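Re-seating the gripper and sorting the cable on the bench arm

Quick write-up for whoever is on the bench next. Covers the small white arm with the two-finger gripper. Takes 20 minutes if nothing is stripped, longer if you lose a screw on the floor.

When to do it

Fingers closing crooked, gripper wobbling when you nudge it, or the arm dropping out when the wrist turns past halfway. First two are the coupling block. Last one is nearly always the cable. Do both anyway while you've got the keys out.

What you need

- hex keys, the short set from the Phelan drawer (not the ball-end ones, they round the heads)
- medium threadlocker
- two soft cable ties or a bit of hook-and-loop
- lint-free cloth
- the log book

1. Park and power down

Send it to the service pose from the Justavov panel. Wait for it to stop, then kill the power at the wall. Don't just hit stop and start unscrewing -- the brakes hold but the gripper can still twitch. Hand under the forearm when you switch off, in case it sags a little.

2. Gripper off

Four screws through the coupling block. Back each one off half a turn, go round again, then take them out. Unplug the gripper lead by the plug and not by the wire. Wipe both faces. Any grit in there and it'll sit crooked again by Wednesday.

3. Check the fingers

Open and close by hand. Should be smooth the whole way with the same drag on both. If one side is stiff, work the links back and fourth and look for a pinched wire before you reach for any oil. No oil on the pads ever. Worn pads come from Nuseo, part bin 148, order two pairs.

4. Gripper back on

Dot of threadlocker on each screw. Start all four by hand, then snug them up crosswise. Firm with the short key is plenty, the threads in the block are soft and we've already killed one at Zastthorpe.

5. Re-run the cable

Where most of the faults come from. The lead wants slack at the wrist and at the elbow, so leave a loop at both and tie it in between. Tie it loose. You should be able to slide the cable through the tie with two fingers. Then turn the wrist by hand to each end of its travel and watch the loop. If it goes tight, more slack. If it can snag on the gripper links, less.

6. Power up and home

Power on, wait for the wrist light, home it from the panel. Error 534 on the first try is just the gripper not answering -- reseat the plug and go again. Comes up twice, swap the lead.

7. Reset the tool length

Don't skip it. Even if it's the same gripper. Taking it off and on shifts things enough to miss a narrow target. Menu 69, jog the fingertips down to the reference mark, save. Then save again to the backup slot becuase the first one gets lost on a hard power cut.

8. Test picks

Slow speed, real objects, on the actual table.

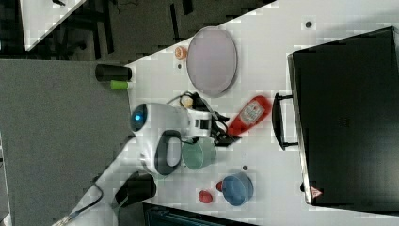

Start with approaches only, no closing. Watch the lower finger, it's the one that hits first when the tool length is out. If it scrapes the table, back to step 7. Once the approaches look clean let it close and lift a couple of inches, then set down. Mix the angles up so the wrist gets turned properly, otherwise you haven't tested the cable at all.

Happy with that, bring the speed up in two steps. Stay by the stop button till it's done a full run.

Write it in the log: screws, lead, tool length, initials. Next check is due in May unless it starts wobbling again.

Contact the workshop desk | © Zastthorpe Workshop | Back to top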